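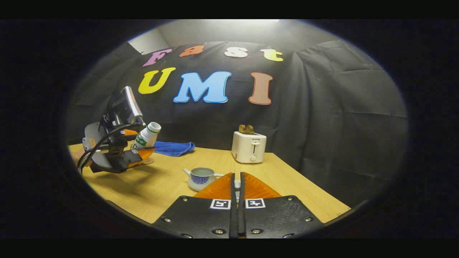 卓上のボトルおよびコースターの取り扱いに関する調査 参加者募集要項

プレルクモント生活用品研究室では、食卓や作業机の上で日常的に行われる動作、とりわけボトルを持ち上げる、傾ける、コースターの上に戻す、使い終えたものを片づけるといった一連の動作について、調査に参加してくださる方を募集いたします。専門的な知識や経験は必要ありません。下記の内容をご確認のうえ、所定の方法によりお申し込みください。

調査の趣旨

当研究室は、家庭および職場の卓上で用いられる容器、敷物、収納用品の使いやすさについて調査を続けております。昨年度は共同住宅の台所を対象とし、57名の方から回答をいただきました。その記述の中に、飲み物の容器を元の位置に戻す際の置きづらさ、ラベルの向き、コースターの大きさに関するご意見が多く含まれておりました。今年度はこの点に絞り、実際に机に向かって容器を扱っていただきながら、ご意見をうかがいます。
得られた結果は、報告書としてまとめるほか、イルタウ地区の生活用品店および公共施設に配布する資料の作成に用います。報告書の送付を希望される方は、申込時にその旨をお知らせください。

募集対象

・成人の方で、イルタウ地区に在住、在勤または在学の方
・日本語による説明を理解し、簡単な質問票に記入できる方
・着席の姿勢で軽い容器を持ち上げる動作に支障のない方
利き手は問いません。左利きの方のご応募も歓迎いたします。眼鏡、補聴器等は普段どおりご使用ください。現在、手指または手首の治療を受けておられる方は、お申し込みの前に担当者までご相談ください。なお、容器または包装資材の製造および販売に従事されている方には、今回の参加をご遠慮いただいております。

募集人数

30名
応募者多数の場合は、年齢層および利き手の構成を考慮して選考いたします。選考の経過に関するお問い合わせにはお答えできません。

実施時期および会場

実施時期は8月中とし、個別の日程は参加が決定した方と調整いたします。受付時間は午前9時から午後5時までです。
会場はナネッティ会館 911号室です。正面玄関を入り、受付で「卓上調査」とお申し出のうえ、エレベーターをご利用ください。駐車場は用意しておりません。自転車でお越しの方は、建物北側の駐輪場をご利用いただけます。車椅子でお越しの方には机の高さを調整いたしますので、申込時にお申し出ください。

調査の内容

当日は、次の順に進めます。
受付および説明。調査の内容と個人情報の取り扱いについて担当者が説明し、同意書にご署名いただきます。
卓上での動作。机の上に用意した容器を、担当者の案内に従って持ち上げ、傾け、コースターの上またはその横に置いていただきます。容器は大きさやラベルの異なるものを順に使用します。速さや正確さを競うものではありませんので、普段の調子で行ってください。
片づけ。使用した容器とコースターを、ご自身の判断で机の端または収納箱にまとめていただきます。まとめ方に決まりはありません。
質問票および聞き取り。持ちやすさ、置きやすさ、ラベルの読みやすさ、普段ご自宅の机に置いているものについておたずねします。答えにくい項目は空欄のままで差し支えありません。
途中に休憩を設けます。お疲れのときは、休憩の時間を待たず担当者にお声がけください。調査の間に飲食していただくことはありません。

服装および持ち物

服装は自由ですが、袖口の広い上着は避けてください。指輪、腕時計、ブレスレットは動作の前に外していただきますので、当日は着用せずにお越しいただいても結構です。持ち物は、本人確認ができる書類と筆記用具です。手荷物は室内の棚でお預かりしますが、貴重品はご自身で管理してください。

謝礼および交通費

調査を終えられた方には、当研究室の規程に基づき謝礼をお支払いいたします。交通費は、公共交通機関を利用された場合に限り実費を支給します。いずれも後日、ご指定の口座へ振り込みます。途中で参加を取りやめられた場合にも、交通費は支給いたします。

個人情報の取り扱い

お預かりした氏名、連絡先および口座情報は、参加者の選考、日程の連絡、謝礼の支払いに限って使用し、調査の終了後に所定の手続きにより廃棄します。調査中の動作は記録いたしますが、報告書に氏名や顔が掲載されることはありません。同意はいつでも撤回することができ、撤回によって不利益を受けることはありません。

申込方法

申込用紙に必要事項を記入し、郵送または会館受付への持参により提出してください。申込用紙は、ナネッティ会館の受付およびレディ図書室の掲示板横で配布しております。記入事項は次のとおりです。
・氏名(ふりがな)
・年齢
・利き手
・住所および日中に連絡のつく電話番号
・希望する時間帯(午前または午後)
・配慮を必要とする事項
・報告書送付の希望の有無
申込用紙の到着後、7日以内に書面または電話で結果をご連絡いたします。ご提出いただいた用紙は返却いたしません。参加が決定した後に都合がつかなくなった場合は、速やかに担当者までお知らせください。日程の変更は、空きのある範囲で承ります。

担当

プレルクモント生活用品研究室 卓上調査係
調査責任者 スタマティア・ツカラス
参加者受付 パヴィトラ・クリアン
会場担当 ヴィグネシュ・テヴァル

調査の内容に関するお問い合わせは調査責任者、申し込みおよび日程に関するお問い合わせは参加者受付で承ります。電話によるお問い合わせは、正午から午後1時までの間を除く受付時間内にお願いいたします。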